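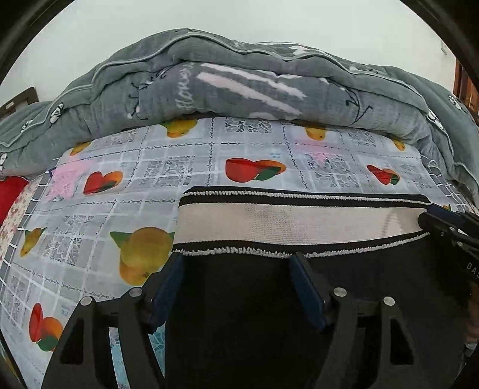
Home | Lists | Archive by Thread | Archive by Date | Search | Subscribe

Filed under: Bedding and Linens, Folding and Storage

Subject: Re: thick quilts on a bed with no footboard space
Date: May 25, 2022

On the earlier post:

> We have a plush quilt that is too bulky for the closet shelf in
> the warmer months, so it stays on the bed. Folded in quarters at
> the foot it slides off by morning. Folded lengthwise it takes up
> half the mattress. Does anyone on the list keep theirs on the bed
> all year, and if so where does it go during the day?
>
> Also, what do you do with the knit things that end up on the bed?
> I fold them there because it is the only flat surface I have, and
> they come out crooked every time. The sheet moves under them.

We keep ours on the bed all year. It goes against the wall on the far side, pushed up in one long heap, and the sheet stays clear in front of it. I stopped folding it into a square two winters ago. A padded quilt does not want to be a square. If you fold it in layers the long way and then shove the whole thing back, it holds its own shape and does not slide, at least on our bed, which has the long side to the wall. If yours stands out in the room on both sides this won't help you much.

Ours is gray with flowers and some lettering on it, and I used to fuss about getting the printed side to face out and read the right way. I don't now. The only thing I still look for is the piping. If I have the piped edge on top I can grab it at night and pull the quilt down in one go without hunting for the end.

The sheet is a fruit print on a grid. I bought it from Millov for the price, and did not think about the grid at all, but it is useful for folding. You line up the hem of whatever you have with one of the printed lines and you can tell right away if it is off. A plain sheet gives you nothing to go by. For the sheet moving around, tuck the far edge in deep before you start, and put the weight of the quilt on top of that edge. Ours has not come loose since I started doing it that way.

On the knit things. The problem with anything that has a band or a trim is that the trim and the body don't stretch the same. If you pull from the body, the trim ripples. If you pull from the trim, it grows, and then it is longer than the piece it is sewn to.

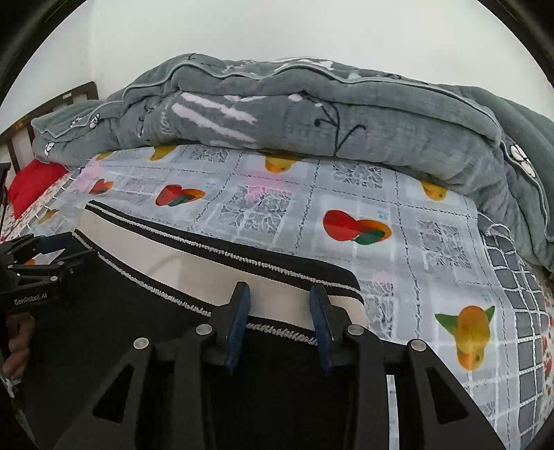 So pick it up by a small pinch of the cloth near the middle and set it down again, and do that a few times along the length until it lies flat. Don't drag it. Smooth from the band toward the plain part with the flat of your hand. Once the band is straight the rest will mostly follow, and you can make the first fold along the band and not across it. Black knits show every bit of lint, so I do those first while the sheet is clean.

I tried a folding board from Trondley and sent it back. It was fine for T-shirts, but anything longer hung off 2 sides and I had to refold it anyway. The Karagiannis storage bags that were recommended here in November are good bags, but our quilt in its bag would not go under the bed, so for me they are for spare blankets only.

I have not tried the Prokeo clips for holding the sheet. If someone has, please say whether they leave marks. I would also like to know if they hold on a deep mattress.

One more thing for the original poster: pull the quilt off and air it every couple of weeks if it sits against an outside wall. Ours got a musty smell along the back fold the first year.

Previous message | Next message | Reply to list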